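Naming and versioning rules for simulated kitchen tasks: what has to be fixed before a run counts?

Posted by kestrel_m in Simulation & Testing

We test arm policies on rendered kitchen tasks before anything goes on the real cell. Two sites share the results, Pistosville and Louro, and the success rates disagree by more than I can explain. Both say they ran the same task with 500 episodes per policy. When I asked for the settings, one sent a config file and the other sent a paragraph of text. Is there an accepted minimum that must be written down before two simulated runs may be compared? I don't need a formal standard, just what people enforce in practice.

Stela Preda

I keep the test rules for the Puvier group. A run without the following is not entered in our results table.

Scene version, including the layout and the cabinet and worktop textures. A texture change is a new version.
Start state of every jointed part, as an angle or a travel. "Door open" is not a start state.
Object list with poses, and the range used if the poses are randomised.
Random seeds, stored per episode and not per batch.
Physics step, control rate and friction values.
Success test, written as a condition the simulator can check, with the hold time.
Episode limit in steps. Ours is 700 for appliance tasks.
Policy checkpoint and the exact instruction text, if the policy takes one.

In my experience the success test is the usual cause of a mismatch. One site counts an object as placed when it touches the rack, the other wants the gripper clear as well. Compare those two lines first. After that, check whether a timeout is logged as a failure or dropped. Dropping timeouts raises the rate and leaves no trace in the summary.

dvk_13

just use the same seeds, worked for us

Tamsin_R

Same seeds are not enough if the simulator builds differ, as the contact solver can change between releases. Record the build number too.

I would add a rule to Stela's list: store one rendered still per scene version beside the config, from a fixed camera, and have the second site render its own and compare. It takes little time and catches wrong assets that a text comparison misses. Ours for the toaster oven task in the Duvo set:

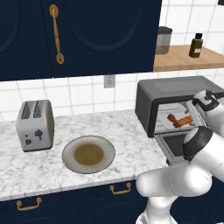

2 min read

What we check against the still is short. The oven door must be down, the food item must be on the wire rack, and the plate on the worktop must be empty. The toaster is a distractor and has to be there in every episode. If it is missing, the policy has an easier scene and the result goes in a separate column.

Two limits on this. A still does not show friction, mass or joint damping, so it supports the config and cannot replace it. It also says nothing about whether the task can be completed from that state, so we require a scripted reference run for each version before any learned policy is scored.

On reporting: give successes and total episodes, never the percentage alone, and list excluded episodes with the reason. If either site has changed the scene part way through a batch, rerun the whole batch.

kestrel_m

The success conditions are different. Louro requires the gripper to be clear, Pistosville does not. Rerunning both with the stricter one and per-episode seeds.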